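4. The Open Day at Verivura

4.1 Why I went

Most of what I've said so far comes from reading other groups' logs, and logs are tidy in a way that rooms aren't. So when Verivura opened its Gondal site to visitors I signed up the same evening, mostly to see what a Vonent session looks like while it's going on (Vonent is their name for the household sorting protocol I described in Section 2). The visit was on Nov 30, 2025, there were 7 of us in the group, and I came home with a notebook full of arrows and half sentences. What follows is those notes, cleaned up a bit.

I'd expected a lab bench with a few blocks on it. What we got was a small bedroom! Shelf along one side, curtain, bolster against the wall, and in the middle of it a big heap of stuff of the kind that ends up in the bottom drawer of any home. Pens, tubes, boxes with the lids still on, a twist of this and that. The operator works at close range with hand-held grippers, and the camera sits on the tool, so whatever the person picks up is recorded from right behind the fingers. Everybody who works with this kind of data knows that on paper, but I'd never stood next to it, and I was surprised by how much of the view the fingers take up.
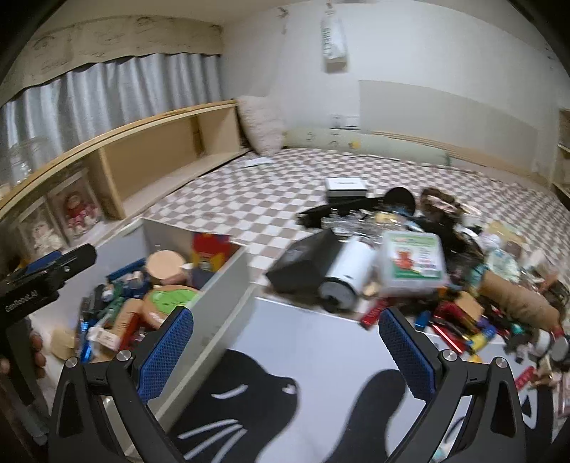

I'd assumed beforehand that the hard part would be the grasp. After watching for a while I think the hard part comes a moment earlier, when the person is hovering and hasn't picked a target yet. In the log format these stretches get labeled "approach," all of them, and I've been treating them that way for two years. Standing there, though, I could see (or I felt I could, this is one person's impression) at least two separate things going on. Sometimes the operator was moving toward an object. Other times they were just looking, with the tool held open over the pile, and the hand drifted while the eyes did the work. If a policy learns from both as if they were the same motion, it's going to learn to dither, and that fits pretty well with the wobble I reported in Section 3.

I asked whether the two could be split after the fact. The answer I got was that Cukavis, their annotation tool, allows a free-text note on any segment but has no separate label for it, and that up to 317 sessions had already been marked up under the old scheme. So nobody was keen to go back. Fair enough, I wouldn't be either.

4.2 What gets picked up

The objects matter more than I'd given them credit for. My own test set is embarrassingly boxy. At Verivura the flat things, the round things and the soft things are all in together, and a wig lies in the same heap as a roll of tape and a cardboard tube wound with twine. A soft or stringy item does nasty things to a segmentation model, and it also changes how people go after the items next to it. I caught myself guessing what the operator would go for, and I was wrong most of the time.

The thin round pieces were the ones I watched closest. A disc held at the rim gives the pads only a short stretch of contact, and from the tool camera a disc can cover a good part of what lies behind it, which is a headache for anybody who wants to track the rest of the pile through the carry.
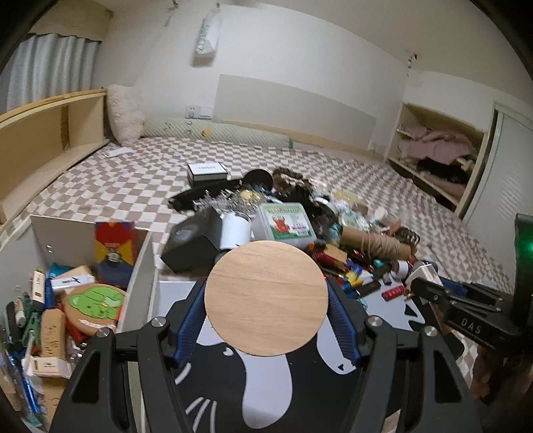

I brought this up over coffee and got a nice long argument out of it. One side said the blocked view doesn't matter much, as the person already knows where they're heading. The other side (mine, I'm afraid) said the person may know but the model doesn't, and that if the only camera is riding on the hand then the fuller the hand, the blinder the model. We didn't settle it. The second gripper helps to some degree, because its camera has its own angle on things, but only when it happens to be pointing the right way, and during a carry there's no particular reason why it should be.

Then there's the surface. The pieces being handled were over a black-and-white printed board with a cat design, and I liked that a lot more than the plain gray cloth I use at home. High contrast edges give the tracker something to hold on to. They also give it something to be fooled by, of course: a white whisker line can look an awful lot like a thin white object to a detector that's in a hurry. I'd like to run my detector on a plain board and a printed board with the same items before I say more than that.

4.3 Holding things upright

Tall, narrow items are the last kind I want to talk about. In the trial set from Section 3, 76 of the failed placements involved an item that had to stay vertical, and I'd blamed the wrist estimate for nearly all of them. I'm less sure now. When a tube is held between two ribbed pads (Figure 6), the camera sees its front face and its cap very clearly and tells you next to nothing about its foot. A person can feel when the foot touches down. My policy has to guess it from a picture that doesn't show it.

Figure 6. Red tube with a silver cap, held upright between the pads of one gripper; a second gripper reaches in from the right.
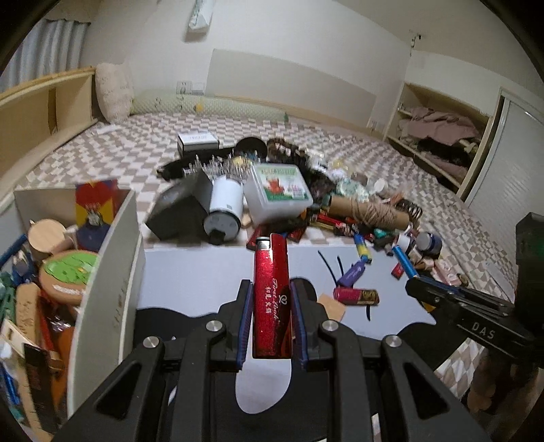

2,315 words

So my plan for the next round is pretty modest. I'll add a touch-down flag to the vertical items, marked by hand, and I'll split "approach" into a looking part and a moving part for a small share of the sessions to see if the wobble shrinks. Both are dull jobs and both can be done in Cukavis as it stands, using the notes field.

One more thing I should own up to. An open day is an open day, and people move differently with strangers leaning in over their shoulder (I know I would). I've used nothing from the visit as a measurement, and the numbers in Section 5 come only from the sessions I already had before November. If other readers have sat in on an ordinary session, with no visitors in the room, I'd be glad to hear how the hovering compares.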